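Trurkum's planner for flexible parts began as a grasp scorer, and Zodwa Ngcobo still calls it that. She leads the perception and planning group, and most of her week goes into wire.

"A rigid part has a pose, six numbers," she says. "A cable assembly has a shape, and the shape changes when you touch it. We stopped estimating the whole thing. The planner gets a centerline per branch, a confidence per segment, and a list of points where branches join."

Those join points do most of the work. A taped section moves more or less as one body, so the planner prefers to approach near it and treats the free ends as loosely constrained.

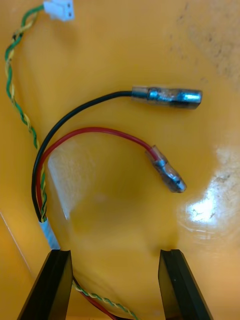 Glare is the part Ngcobo would like to be rid of. "Clear sleeving over metal gives you highlights, and a glossy table gives you more of them. The segmenter used to end a branch at the first bright patch. Now it has to find a second cue before it closes one - a change in width, usually."

The fix came out of a replay set of 3053 wrist-camera frames, labeled by Ngcobo and Reet Kairys. Every change to the segmenter is run against it before merging. The planner itself replans at 60 Hz, but only the local segment near the fingers is updated at that rate.

Twisted pairs remain open. The tracker sometimes splits one into 2 branches halfway along, and Kairys is testing a merge rule based on spacing. "It passes on the replay set," Ngcobo says. "I want it running on the cell through February before I turn the old rule off."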